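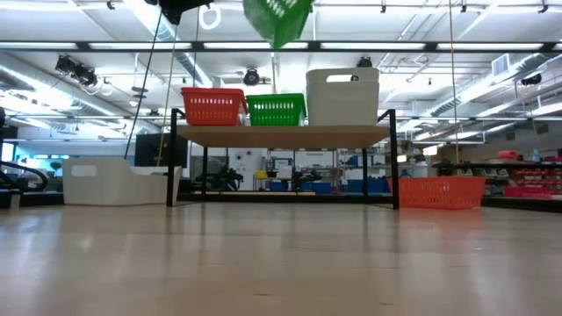
Kurniawati Khoo me demande si on peut sauter le recalage quand les bacs n'ont pas bougé depuis la veille. Je réponds tout de suite, parce que la question revient souvent : non, on ne saute rien ! Le planificateur de Wuisan garde en mémoire les poses de la dernière session, et il leur fait une confiance aveugle.

4. Recaler la perception et lancer un premier cycle

Avant de commencer, vérifiez que le service Lenel tourne (voyant vert dans la barre du haut) et que vous avez bien chargé le profil de votre cellule. Moi, j'ai passé une matinée entière sur le profil de la cellule d'à côté, alors je préfère le rappeler.

4.1 Ouvrez l'onglet Scène, puis cliquez sur Vider les poses. La vue 3D devient grise.

4.2 Lancez Détecter. Chaque contenant reçoit un cadre et une étiquette. Si deux bacs voisins partagent le même cadre, montez le seuil de séparation de 2 crans et relancez.

4.3 Contrôlez les hauteurs dans la colonne Z. Un bac plein à parois lisses et un panier ajouré ne se mesurent pas pareil : la caméra de profondeur voit à travers les fentes (et j'avoue que ça m'a rendue un peu folle au début). Pour les paniers, cochez Parois ajourées.

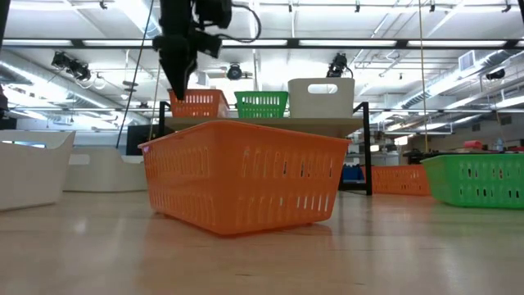 4.4 Réglez ensuite la hauteur de dégagement, dans Trajectoires > Approche. Elle se compte depuis le bord du contenant le plus haut de la rangée, et pas depuis celui qu'on vise. C'est la valeur que j'oublie toujours de reprendre quand je change de rangée !

4.5 Cliquez sur Simuler. Le bras fantôme doit finir son trajet sans passer au rouge.

4.6 Passez en vitesse réduite, puis Exécuter. Gardez la main près de l'arrêt d'urgence pendant tout le premier cycle.

Attention : ne modifiez jamais une pose à la main pendant l'exécution. Le planificateur ne la relit qu'au cycle suivant.

Note : si l'erreur 787 s'affiche (« pose périmée »), reprenez à l'étape 4.1. Si elle revient, augmentez le délai de rafraîchissement à 11 secondes et envoyez le journal à Inna Ivanyshyn, avec le nom du profil.

4.7 Enregistrez la scène sous un nouveau nom. L'export vers Nestton se fait à la section 5.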